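Una mañana en el taller de Ekton: enseñar a un robot a moverse entre cables

2022-02-13 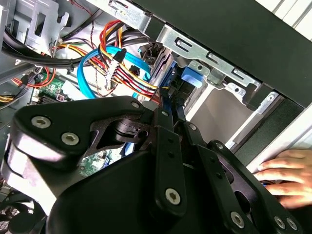

¿Hace falta saber programar para enseñarle una tarea a un robot?
Para la parte que vimos nosotros, ninguna línea de código: una persona guía la pinza a distancia, repite el gesto muchas veces y el sistema aprende de esas repeticiones.

Llegamos a Callitz con bastante frío y nos recibieron con café, cosa que agradecimos muchísimo (el autobús desde Vidal tarda lo suyo). El taller ocupa la planta baja de una antigua imprenta y allí desarrollan Leltesus, el proyecto con el que quieren que un brazo ayude a desmontar ordenadores viejos. Ya llevan más de 3000 demostraciones guardadas, y cada una la ha hecho alguien con los mandos en la mano.

Lo que más me gustó fue ver de cerca una torre abierta, con su cable SATA azul, los hilos rojos, amarillos y negros de la alimentación y la punta del dedo de la pinza metida entre todo aquello. ¡Y yo que en casa me pongo nerviosa solo con quitar la tapa!

Después nos dejaron probar por turnos, 2 intentos por persona. Al principio se mueve la mano demasiado deprisa, y los mandos piden calma, casi como cuando se aprende a enhebrar una aguja. En mi segundo intento conseguí acercarme a un conector sin enganchar nada y me puse contentísima. Los intentos torpes también se guardan, aunque en una carpeta aparte.

En julio vuelven a abrir las puertas y hay que apuntarse en la entrada del taller.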